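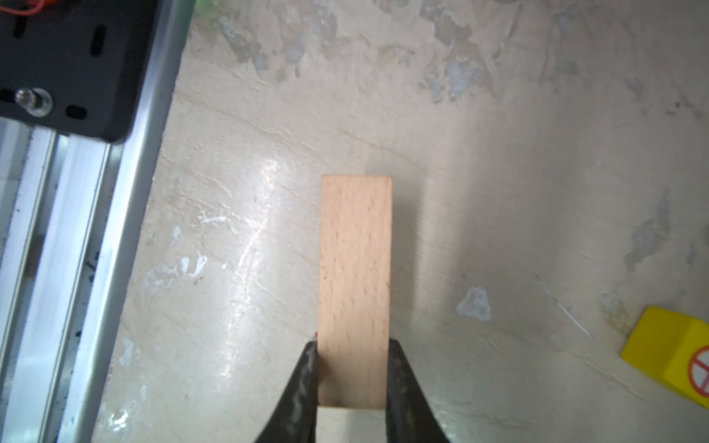 The arm that comes in a crate
Flesix wants small workshops to rent a robot by the month. We had one for 60 days

May 9, 2022

Two men, one van, one crate. They had the lid off before the kettle boiled. By lunch there was an arm bolted to our bench at Cluvham and by teatime it had picked up a block of wood, carried it across and put it down again, and most of the building had come in to have a look.

That's the pitch from Flesix, more or less. You've a small shop. Joinery, toys, picture frames, whatever. You've got a boring job that needs doing and no one who wants to do it. You can't find the money for a proper robot cell and you wouldn't know what to ask for if you could. So you rent. The kit is called the Du, it has one arm, a two-fingered gripper, a small camera down at the wrist, a rail, a box of brackets and a tablet. It costs £1,565 a month including a phone line to somebody who knows how it works. Minimum term two months. After that you can stop whenever.

We took it for the minimum term and put it on the dullest job in the place, which is moving wooden blanks from a tray to a sanding jig. Small rectangular blocks, pale wood, slightly rounded corners. Thousands of them a year. It's the job everyone gets in their first week and nobody asks to have back.

Getting it going

Set-up is included and it's the best bit of the whole service. The fitters were quick, they tidied up, they explained things twice without sighing. The aluminium rail goes down first, then the mounting plates, then everything else hangs off those. If you've ever put up slotted shelving you'll follow it. Bolts are ordinary bolts. Same spanners we already had. A small thing but I've met kit where you need a special key posted to you from abroad.

Our benches aren't pretty. Old, patched, scuffed, years of paint. I'd worried about that, what with the camera needing to see what it's doing, and Flesix had said on the phone a tired surface would be fine. Mostly it was. We did get trouble in the mornings when the sun comes in low and bounces off anything with a bit of shine left on it. The arm would dither. Go down, come up, go down again a thumb's width over. We hung a dust sheet over the window and the dithering stopped. Flesix sell a hood for this, extra. The dust sheet was free.

Teaching it is done by hand. You press a button on the forearm, it goes limp, you drag it to where you want it and press again. Do that at each point and the tablet strings the lot together. First program took us an hour, with a lot of swearing. Third one took ten minutes. There's a way to write proper instructions as well, with loops and so on, and one of our lot had a go and liked it, but you can run the thing for weeks and never open that page.

The fingers

Now this is where it earns its rent or doesn't. The arm only gets you to the block. Fingers do the work.

Du's are black, curved and a bit rubbery, and they come in from either side and squeeze. The squeeze is set on the tablet on a slider from soft to firm. No numbers on it. I'd like numbers. You end up saying things like "two notches past the middle" to each other and then somebody knocks the slider and you're guessing again. A written log on the wall sorted that out, but really.

Soft setting, the blocks twisted when the arm swung. Firm setting, no twisting, and I went over a batch under the lamp looking for marks and found none. Beech, mind. We tried some offcuts of a softer wood and there were dents you could feel with a nail. So if you work in pine, ask for a trial on your own stuff before you sign.

They hold a block best upright, from the lower end, with most of the length sticking out past the fingertips. Took us a while to come round to that. Our instinct was to grab it by the middle, as you would by hand, but then the fingers foul the jig when you try to set the block down. Grab it low and there's plenty sticking out to slot in. Obvious once seen.

Sawdust. Everyone asks. It gets on the fingers and they lose their bite, slowly, so you don't notice until one drops. A wipe with a damp cloth at each tea break cured it. The manual says weekly. The manual is wrong, at least for a shop like ours. It also gets down the grooves of the rail and stays there and you want a stiff brush and some patience.

Spare fingers come two pairs to a box. We never opened ours.

What it did all day

Over the rental it moved 3,203 blocks. The tablet keeps the tally so I can be exact. I can't be as exact about the drops as the tablet only logs the ones it knows about, and it didn't know about all of them. We'd find a block on the floor in the evening and the screen would be cheerfully showing a clean day. Not many. But in a shop with anything more fragile than a lump of beech I'd want to know.

It's slow. Say that plainly. A person on a good morning is a lot quicker. But the person isn't quick at four o'clock, and the arm is precisely as slow at four as it was at nine, and it doesn't need talking to. We'd load a tray, walk off, do something with a bit more thought in it, come back to a full jig. After the second week people stopped standing there watching it. That's when it started to pay.

Noise, hardly any. A sort of whirr, and a tick when the fingers close. The extractor drowns it.

It stops if you lean on it. I tried with my forearm, then my hip, and both times it just gave up and waited for me to move. Flesix still want a proper risk assessment done and they hand you a form to start you off, which was decent, though the form seems to have been written for a much larger factory. Half of it we crossed out. You'll need your own insurer to be happy too, ours took three weeks to reply and then asked what colour it was.

The phone line

We rang four times. Twice they picked up straight off and had it fixed in the time it takes to drink a coffee. Once it was a call back the next morning, which meant a lost afternoon. And once, when the tablet had updated itself overnight and forgotten every program we'd taught it, they were baffled, then apologetic, then they found a backup we didn't know was being kept. All restored. But nobody had told us about the update and nobody had told us about the backup and I'd have liked to hear about both. They say updates will be optional from August.

The other one

You can't write about the Du without bringing in Weltel, who do a similar deal. We had a morning with theirs at an open day so this isn't a fair fight. Their arm is faster and feels heavier built. The teaching is worse, all menus, no dragging it about by hand. They want a year's contract, too, and the fitting is charged on top. If you already know what you want and you've one job that'll never change, look at Weltel. If you're feeling your way, like us, a two month get-out is worth a great deal.

Sums

Nobody likes this part. At £1,565 a month the Du isn't cheap labour. It's cheaper than a wage and it does much less than a person does. It can't sweep up. It can't spot that a batch has come in damp, or that the tray's been put round backwards (it'll keep reaching for blocks that aren't their, quite politely, until someone turns up). For us the gain was in what everybody else got done meanwhile, and that's a hard figure to put on paper. Our order book was fuller than the same weeks last year. Was that the arm? Some of it.

For a shop with one dull repeating job and blocks, blanks or boxes of much the same size, I think it's good value. For one where every day is different, no. You'd spend your life re-teaching it. Floppy things, forget it, we tried a cloth bag for a laugh and it made a right mess of it.

Things I'd change. Numbers on the grip slider. A longer lead on the tablet, ours barely reached the shelf. A warning before updates. Brackets that come labelled, instead of loose in a bag with a drawing. And a drop sensor that notices drops.

None of that stopped us keeping it. We've signed on for another stretch, on a different jig this time, longer blanks, and there's a second set of fingers on order with a wider reach. The dust sheet is still up. The fitters are due back to move the rail along the bench, and I've been told to have the kettle on.

The Du from Flesix: £1,565 a month, two months minimum, fitting and phone support included. Light hood and wide fingers extra. Bring your own damp cloth.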